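Desk Reset — Books, Papers and Flat Things

README for the Ronon desk set. Kept by Saskia Paewai, pictures sorted by Rhys Cosgrove.

What's in it

Pictures of one small job done over and over: flat stuff lying on a desk, clear it, stack it or stand it in the organizer. Two tables, a white one and a green one. Books, booklets, notebooks, the odd tablet. No drawers, no shelves, no boxes. If you want a full office tidy, the Ranmont set is better for that.

307 sequences in this release. Most are short.
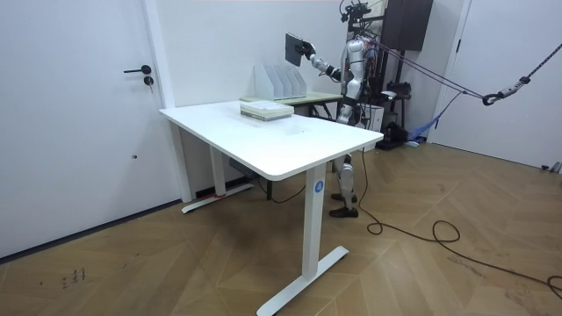 Page last changed: February, by tayla. See "Changes" at the bottom.

The tables

White desk — smooth top, rounded corners, marked "A" on the front leg. Use that letter when you file a problem, there is a B desk in the Jombridge set and people mix them up. The top has faint gray marks that do not come off. They are not objects. Please stop labeling them as objects.

Green table — pale top, dark metal legs. Sits a bit lower than the white one and the two meet in an L. Notes from before the rename call it "yellow table" or "olive table". Same table.

Height difference matters if you're doing anything with depth. Don't treat both tops as one plane.

The things

book — bound, thick enough to have a spine you can read. Paperbacks mostly. Face-up and face-down both count as book, side goes in the "facing" column.
booklet — thin, soft, tends to get left open.
notebook — plain cover, nothing much on it. Dark ones are easy to confuse with the tablet, see below.
tablet — dark gray, flat back.
paper — loose sheets.
stack — two or more of the above, lying flat. Label the stack AND whatever you can make out inside it.
organizer — upright file holder, light gray plastic, three slots.

Notebook or tablet? Look for the page edge. A pale line along the side means pages, so notebook. If the edge is hidden in every view, put "flat_dark" and move on. Augustina went thru all the flat_dark ones once and fixed the easy ones, the rest are staying.

Things on top of things

Comes up a lot. A closed item on an open one is "on", and the open one keeps its own label even when most of it is covered. Give the bottom item a cover value, low / half / high. Eyeball it.

An item lifted at one corner and still touching what's under it is "on" plus "lifted". Only goes to "held" once it is clear all the way around. 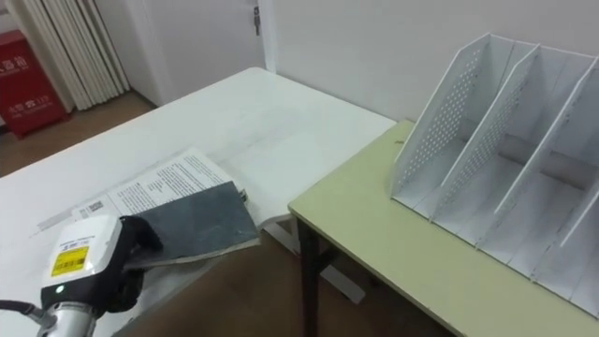
Notebook over open booklet, white desk. Labels: notebook (on, lifted), booklet (open).

Text on the pages

We did not transcribe any of it. Print is small and dense and we wanted the set to be about where things are, so the text column is blank on purpose. Square codes and barcodes get a box and no value. Author photos on back covers get blurred in the public copy — the raw copy is at Ashby, ask Bronwyn Dunstan and say what its for.

Codes are handy for telling which side of a book is up. They are not handy as IDs, a booklet can have one too.

What counts as tidy

Tidy: everything flat is either in a stack with edges more or less lined up, or upright in an organizer slot. Either table is fine.

Not tidy: anything open. Anything on a diagonal by itself. A single closed book square to the edge is "ok", which is its own value, don't round it up.

Stacks near the back edge of the white desk pass if nothing hangs over. We argued over this one for a while and Tayla won.

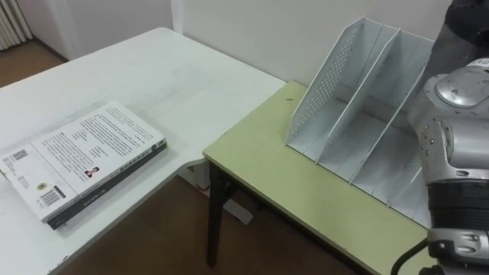
Files

labels.csv — one row per item per picture
stacks.csv — what is in each stack, top to bottom, unknowns as "?"
end_state.csv — tidy / ok / not, one row per sequence
notes.txt — read this before writing to us

More than 3,000 rows in labels.csv, so open it in something that won't choke.

Known problems

- Shiny patches on the white top at the far end. Paper edges vanish into it. Boxes there are loose.
- Small dark spot on the green table next to the organizer. Same deal as the gray marks, not an object.
- Right side of the organizer is often hidden. We box the whole thing anyway, best guess.
- "facing" is blank for 90 rows. Will get to it.
- stacks.csv order is wrong in a few early sequences, top and bottom swaped. Listed in notes.txt.

Changes

- February: split notebook and booklet, used to be one label. Added "lifted". Green table renamed everywhere.
- Before that: 110 sequences pulled and relabeled, mostly stacks.

Questions to Saskia, label fixes to Rhys. Send the sequence number and the row — a screenshot by itself is no use to us.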